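Subject: Re: [allotments] Painting metal water tanks, is it worth it?

On the Haltar Lane plots list, at 7.40 pm, someone wrote:

> We've inherited two old galvanised tanks with the new plot and the
> insides look dreadful. Is it worth painting them, or will it all
> come off again by spring? Also, does anyone know if they'd do for
> growing carrots instead? Our soil is like brick.

Hello all,

Carrots, yes, definitely! I've grown them in an old tank for years now and I wouldn't go back to the ground. Ours came with the plot too, and it had been sitting behind the shed full of bindweed and slugs. I drilled holes in the bottom (start with a small bit and work up, and wear gloves, the edges are horrible), put a good layer of broken pots in, and then filled it with sand and old compost, half and half.

It does take a lot of filling. I reckoned on four bags and ended up with around 30, plus whatever I could scrape out of the heap at the Pesevgate end. So be warned, and borrow a barrow with a decent tyre.

The big plus is carrot fly. They fly low, so the height of the sides keeps most of them off, and I stretch a bit of old net curtain over the top in June just in case. Last year I had 2 rows of the long ones and one of those stubby round ones my granddaughter likes, and only a handful had any tunnels in them. Parsnips were less of a success. They hit the pots at the bottom and went off sideways like pigs' tails.

On painting, I'd leave the inside alone if it's going to hold soil. I did ours one winter with some leftover stuff from the garage, two coats, very proud of myself, and the first time I dug it over with a hand fork great flakes of it came up with the carrots. You don't want that in your dinner. The outside is another matter, do what you like there. Mine is a rather loud green, to the sorrow of the Madmont Road side.

If you want to keep one for water, give it a scrub with a stiff brush, put a lid on it, and don't worry how it looks. The plants won't mind.

Oh, and don't sow too early. I know the packet says March but the sand stays cold for ages. I wait for the blossom on the big pear by the gate.

Plot 213, if anyone wants to come and have a look. Kettle's usually on.

A bit of metal with the paint worn through:

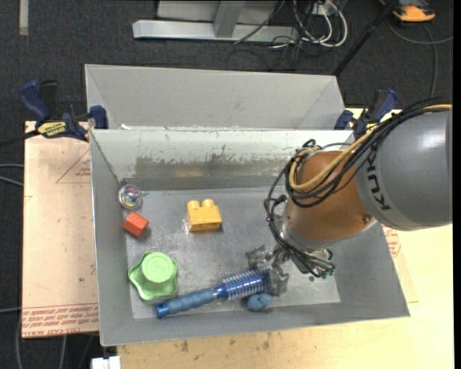
Donnelly: I'd go along with all of that except the sand, I use half as much and mine still come out straight. Mind you, I do sieve the compost first.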